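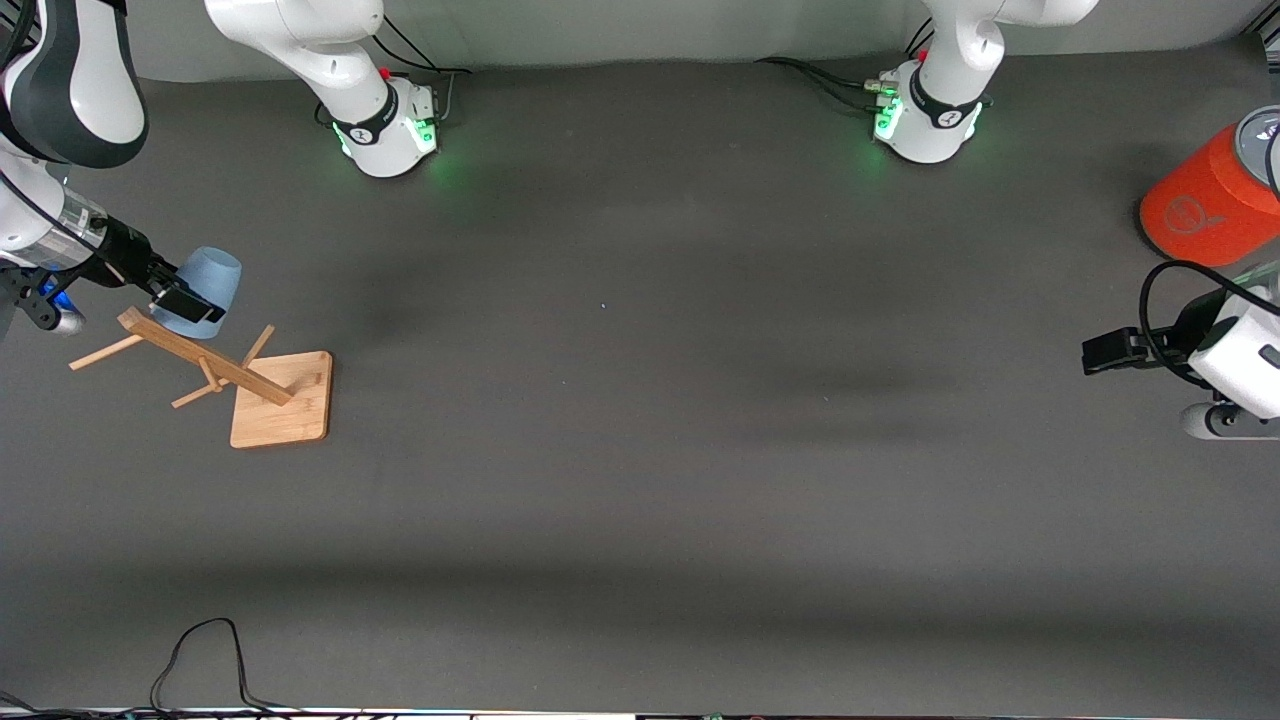 Como os sites sabem quantas pessoas viram um vídeo

Debaixo de quase todos os vídeos da internet há um número. Às vezes é pequeno, às vezes tem tantos algarismos que é difícil lê-lo em voz alta. É o número de visualizações. Parece uma coisa simples, mas contar quem vê um vídeo dá bastante trabalho.

O que é uma visualização?

Imagina que abres um vídeo sobre vulcões. Carregas no botão, o vídeo começa e, passado um segundo, o teu irmão chama-te para jantar e tu fechas a página. Viste o vídeo?

Cada site tem a sua resposta. Alguns contam uma visualização assim que o vídeo arranca. Outros esperam alguns segundos para ter a certeza de que a pessoa ficou a ver. Por isso, o mesmo vídeo pode ter números muito diferentes em dois sites, mesmo que o público seja parecido.

Vamos usar dois sites inventados por nós, o Flaleo e o Pornar. No Flaleo, conta-se uma visualização logo no início. No Pornar, só se conta depois de 3 segundos. Se 800 pessoas abrirem o vídeo dos vulcões no Flaleo e todas saírem logo a seguir, o número sobe 800. Se fizerem o mesmo no Pornar, o número não sobe nada.

Quem faz a conta?

Quando vês um vídeo, ele não está guardado no teu tablet. Está guardado num computador muito grande, que se chama servidor. O teu tablet envia um pedido ao servidor: «Manda-me este vídeo.» O servidor vai mandando o vídeo aos bocadinhos e toma nota do que mandou. Essas notas ficam numa lista enorme, chamada registo.

No registo pode aparecer a hora do pedido, o país de onde veio, o tipo de aparelho e o momento em que a pessoa parou de ver. Depois, um programa lê o registo e soma tudo.

A soma não aparece sempre na mesma altura. Podes ver o vídeo, voltar à página e encontrar o número igual. O programa ainda está a trabalhar e o número muda mais tarde.

Visualizações e pessoas não são a mesma coisa

Se vires a mesma canção 100 vezes, o contador pode subir 100, mas tu continuas a ser uma só pessoa. Os vídeos para crianças pequenas têm muitas vezes números altíssimos por esta razão. As crianças pequenas gostam de repetir.

Também acontece o contrário. Uma turma inteira pode ver um vídeo projetado na parede da sala. São muitos pares de olhos, mas para o servidor foi um pedido só e conta-se uma visualização.

Para saber quantas pessoas diferentes viram um vídeo, os sites fazem outra conta, a dos espetadores únicos. Tentam perceber se os pedidos vieram do mesmo aparelho ou da mesma conta. Também aqui há enganos: se tu e a tua avó usam o mesmo tablet, o site pode pensar que são uma pessoa só.

O tempo conta muito

Há outra medida que interessa a quem faz vídeos: o tempo de visualização. Soma-se o tempo que cada pessoa passou a ver.

Experimenta fazer esta conta. Um vídeo foi aberto por 100 pessoas e cada uma viu 2 minutos. Multiplicas 100 por 2 e tens 200 minutos. Outro vídeo foi aberto por 800 pessoas, mas cada uma viu só 3 segundos. Dá 2400 segundos, ou seja, 40 minutos. O segundo vídeo tem mais visualizações, mas o primeiro foi visto durante muito mais tempo.

E os números falsos?

Alguns números altos são batota. Há programas de computador que abrem um vídeo muitas vezes seguidas para fazer subir o contador. Chamam-se bots. Os sites tentam descobri-los e apagar essas visualizações. Um sinal suspeito é haver muitos pedidos iguais, vindos do mesmo sítio e com o mesmo intervalo entre eles. Às vezes, o número de um vídeo até desce depois dessa limpeza.

Para que servem estes números?

Quem faz vídeos quer saber se o trabalho interessa às pessoas. Se quase toda a gente desiste a meio, talvez o vídeo seja comprido demais.

As empresas que pagam anúncios também olham para os números. Querem que o anúncio seja visto por muita gente e, em geral, pagam mais quando isso acontece.

O próprio site usa-os para escolher o que te mostra a seguir. Se muitas pessoas que viram vulcões viram depois dinossauros, é provável que te apareça um vídeo de dinossauros. A esta escolha feita por um programa chama-se recomendação.

Um vídeo com muitas visualizações é um vídeo bom?

Pode ser, mas o número não chega para saber. Ele diz que o vídeo foi aberto muitas vezes. Não diz se as pessoas gostaram, nem se o que lá se conta é verdade. Um vídeo pouco visto pode explicar muito bem uma coisa que queres aprender.

Palavras para recordar

Servidor: computador que guarda os vídeos e os envia a quem os pede.
Registo: lista com as notas do servidor.
Espetadores únicos: pessoas diferentes que viram um vídeo.
Bot: programa que faz tarefas sozinho, como abrir páginas.
Recomendação: vídeo que o site escolhe para te mostrar.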